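The Cultley Label Maker, After Nine Months and One Move

I should say up front that I am the kind of person who enjoys a label. My spice drawer had labels before I had most of the spices. So when my husband and I decided to leave our 2000 square foot house for an apartment of exactly half that, my first purchase was the Cultley handheld label maker, which cost me 42 dollars and arrived in March, well before we'd agreed on which sofa to keep. (We kept his. I'm still adjusting.)

I've had it nine months now and used it hard, so I feel I can give it a fair shake. I'd owned one other label maker before it, a Dradier that my friend Sointu Niskanen passed along to me when she got tired of it, and I'll compare the two as I go.

The Cultley is about the size of a thick paperback and runs on four AA batteries, or on an adapter you buy separately. It has a real keyboard, laid out like the one on your computer, and I can't tell you how happy that made me. The Dradier had its letters in alphabetical order, and I never once found the M on the first try. The screen on the Cultley shows you two lines, which is enough for something like KITCHEN on top and BAKING PANS underneath, and there's a small preview so you know how long the label will come out before you waste any tape.
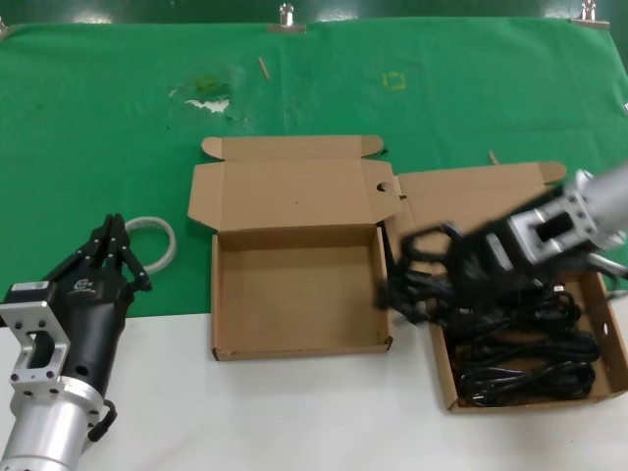
Printing is quick and a bit noisy. You get a little grinding hum, then you squeeze the cutter on the side and the label drops into your hand. The cutter has stayed sharp all this time, though it does want a firm squeeze, and my mother-in-law, who has arthritis in both thumbs, couldn't manage it. If your hands bother you, I'd look for a model that cuts for you.

Now, the tape. It comes in white, clear and a cheerful yellow, and the white is the one to get. It sticks beautifully to plastic bins, glass jars, painted shelves and file folders. On plain cardboard it's a different story. The corners start to lift within a week or so, and in a warm garage they lift faster. I learned to rub each one down hard with the back of a spoon, and I put the label on the short end as well as the top, so that if one fell off I still had the other. Fabric bins are hopeless. I tied paper tags on those and moved on with my life.

My brother-in-law Lorcan thinks a fat black marker does the same job for a dollar, and for moving boxes he has a point. Where the label maker earned its keep was all the small stuff: the bag of shelf pins, the remote for a ceiling fan we weren't leaving behind, every charger and adapter in the house.

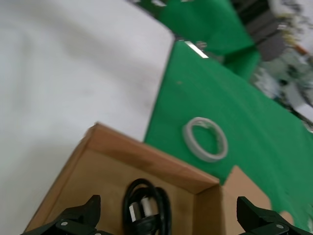 Cords deserve their own paragraph, I think, because they were the thing I dreaded most. The Cultley has a setting called Wrap that prints the same words twice with a gap between, so you can fold the tape around a cable and stick it to itself like a flag. It took me three tries to line one up neatly, and after that I got so fond of it that I did the lamp cords too, and then the slow cooker. When we unpacked, I plugged the printer in without trying four wrong adapters first, and I will admit I called my sister to tell her about it!

Battery life has been good. I changed the batteries twice during the packing and not since. The tape is where they get you, of course. The cartridges aren't cheap, and the machine leaves a wide blank margin at each end unless you go into the settings and choose Narrow. Do that before you print your first label. I went through most of a cartridge before I found it, and the booklet doesn't mention it until the very last page. 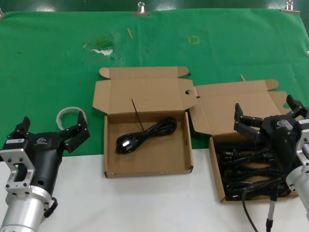 What I'd change

The memory is stingy. It saves nine labels, and I could have used a lot more, as I kept typing BEDROOM CLOSET over and over like a kid writing lines. The power button sits right beside the delete key, and if you hit it by mistake your text is gone. And the fonts! There are plenty of them, but all except two look like a birthday card. I use the plain one, in bold, for everything — it's the only one I can read across a room without my glasses.

I'd also love a carrying case. The battery door popped open every time I tossed the thing in my tote bag, and it now wears a rubber band.

None of that would stop me from buying it again. I gave the Dradier to the thrift store with a clear conscience, and the Cultley lives in the hall closet beside the flashlight, where either of us can grab it.

A couple of readers wrote in after my last post, so I'll answer the one that came up more than once.

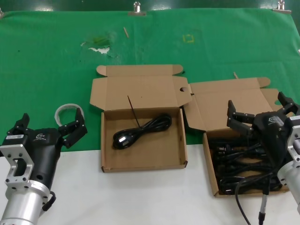
Do the labels come off cleanly when you want to reuse a bin?

They peel off in one piece if you warm them with a hair dryer for a few seconds and pull slowly from a corner. On glass I get a little stickiness left over, and cooking oil on a paper towel takes care of it. I wouldn't put them on bare wood or on the spine of a book you're fond of. The yellow tape seems to hold on harder than the white, so for anything temporary I stay with the white.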